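Subject: Re: [shared-kitchen] Bench spray, again

Thanks to everyone who replied, including the three who replied only to me with the word "vinegar".

I've had the Tenia concentrate under the sink since the old tubs of wipes ran out, and I've now read the whole label, in a type size normally reserved for apologies. 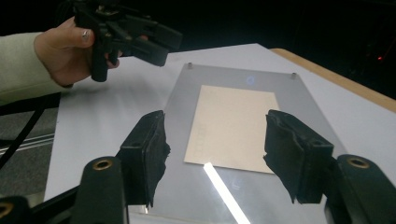
Wultley, September

Ailbhe Phelan wrote:
> Can someone tell me what we're meant to be diluting this to?
> I've been doing a capful per bottle and the benches smell
> like a lemon that's been to court. Also, are we rinsing or not?
> The Pladamness wipes never needed rinsing.

Ailbhe, it's 12 mL to a 400 mL spray bottle, topped up with cold water. A capful is a good deal more than that, hence the lemon. Wipe the crumbs off first, spray until the surface is properly wet, then leave it alone for as long as the label says. Spraying and wiping in one heroic sweep mostly moves things about.

And yes, rinse anywhere food goes. The wipes said to rinse as well, on the underside of the lid, where we all naturally looked.
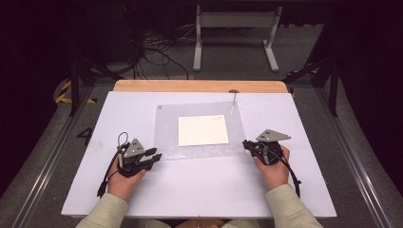
On cost, El Sherbiny quoted $261 for a carton of the wipes and won't split one. I'd sooner stay with the concentrate until the drum is finished, which at the correct strength may be some time after my retirement. Please don't mix it with bleach, vinegar or anybody's grandmother's recipe.

I've written the dilution on the bottles in marker. The marker comes off with the spray, so I'll do it again with tape over the top.

Gloves are in the second drawer. We're out of mediums.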